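Home | Notebooks | Bench Records | Materials | Contacts | Previous entry | Next entry

Workshop Notebook, Textile Conservation
Entry for April, started 8:40 a.m.
Recorded by Ona Grīnberga. Copy to Muammer Ekinci.

Purpose

To determine whether the madder-dyed wool samples from the Zisomholm order can be rinsed in local tap water without a shift in shade, and to settle the rinse procedure before the full lot is treated. The earlier trial was carried out with deionized water only. The client has asked for a procedure that can be repeated at Pemstead, where no deionized supply is available.

Materials

Wool yarn, two-ply, scoured, lot 237. Ground madder root from Grgić, opened this month. Alum mordant as recorded in the previous entry. Neutral detergent, Flestier, diluted according to our standard sheet. Tap water drawn from the north sink after the line had run for five minutes. The scale was checked against the reference weight before use and required no adjustment.

The skeins were tagged at both ends with cotton tape. The ink on the tape used last month bled in the mordant bath, and several tags could not be read afterward. Pencil was used this time and remained legible throughout.

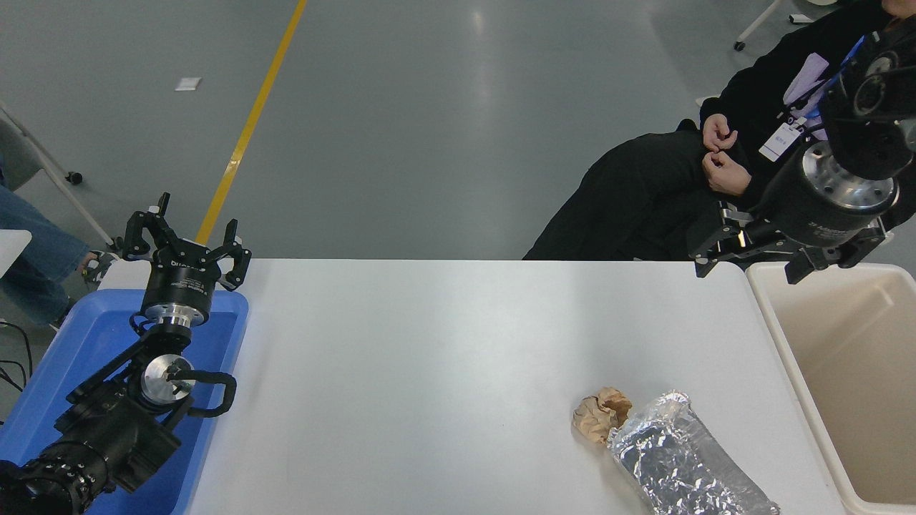

Dye bath

The madder was soaked overnight in a covered vessel. The bath was brought up slowly and held below a simmer, as the brown component of the root becomes more noticeable above that point. The skeins were entered damp and turned by hand every eight minutes during the first hour, then left undisturbed. Total weight of yarn entered, 864 g after wetting and light spinning. The corresponding dry weight is on the sheet attached to the inside cover.

One skein floated and took color unevenly along the upper side. It has been set apart and will not be used for the comparison. A perforated plate should be placed over the yarn in future runs. Muammer Ekinci has requested that the plate be stainless steel, in view of the iron staining found on the old one. I agree with this and have asked for a replacement.

Rinse comparison

The skeins were divided into two groups. Group A was rinsed in deionized water and Group B in tap water, with the same volume and the same number of changes for each. The first rinse in both groups was strongly orange. By the fourth change Group A was clear to the eye. Group B still showed a faint pink at that point and needed one further change.

After drying on the rack, Group B is slightly cooler and bluer than Group A. The difference is visible in daylight from the window and very hard to see under the ceiling lamps. I attribute it to calcium in the tap supply, which is known to move madder in this direction, although the hardness of the supply was not measured for this entry. A test strip reading is to be taken before the next run.
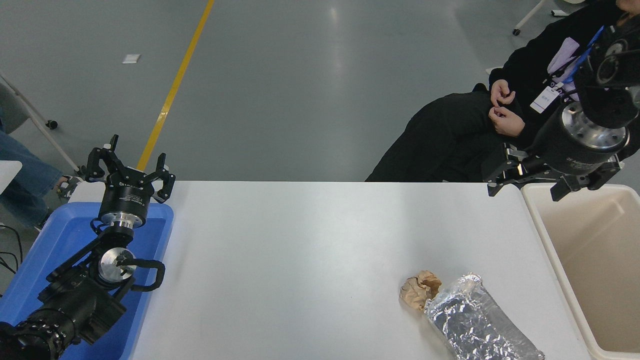 The shift is within the range the client accepted for the backing cloth, but in my opinion it is too great for the fill yarns that will sit beside original material. Two options were discussed. The first is to dye and rinse all yarn here in deionized water and send it to Pemstead finished. The second is to add a small amount of chalk to every dye bath, so that the rinse water no longer has much effect on the result. The second option would require all shades to be matched again, and the color cards already signed by the client would have to be withdrawn.

Muammer Ekinci prefers the first option for the fill yarns and sees no objection to tap water for the backing. This will be the working procedure unless the rub test gives cause to change it.

Rub test

Dry rubbing on white cotton left no mark from either group. Wet rubbing left a trace of color from Group B only. The trace was light – lighter than that recorded for the walnut samples – but it should not be ignored. One skein from Group B was washed again with the Flestier solution and is drying at the time of writing. It should be retested before anything is packed.

Outstanding

Hardness reading at the north sink.
Order 800 g of madder from Grgić, same grind if available.
Replace perforated plate.
Repeat wet rub test on the rewashed skein and enter the result below the Group B figures.
Ask Zisomholm whether the backing cloth will be lined. If it will, the light exposure samples can be reduced to one set.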